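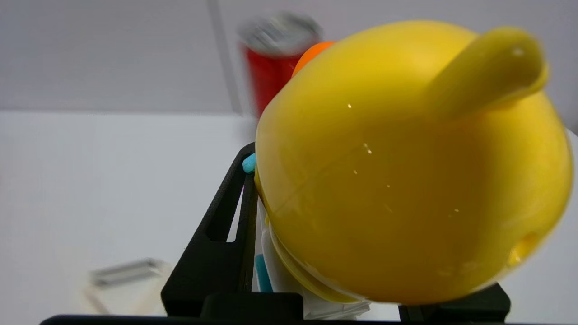
August, bench notes, started 2:40 pm

Slotted fingers vs. the old Cultirix pads, round two! Same arm, same wrist camera, only the fingers swapped. Roy Oakley wanted the grip force left at 65 percent so we can compare with his runs, and I went along with it, though I'd have started lower for anything glossy and rounded.

Tally for the slotted pair is 27 good picks and 5 drops. The pads had more drops than that in Roy's log (need to copy his sheet in here, he has it on the Pearce laptop). All the drops came on curved plastic, and I think the fingers close a hair off center – I'll shim the left one and see.
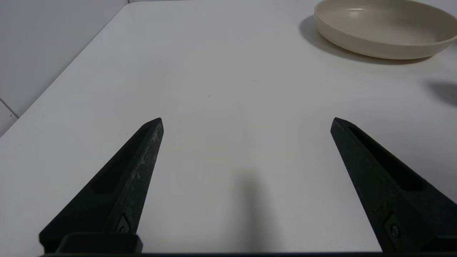
The dish is next on my list. It's low and wide, so I'd like to try it by the rim with the fingers nearly vertical, and Ayuba Nyarko thinks the tips are too pointy for that. We'll see! He also wants the Suvis controller on for it, but that's a whole afternoon of retuning and I'm not touching it until the finger numbers are in.

To do: tighten finger screws, wipe the tips, ask Inimton if they do a softer skin for these.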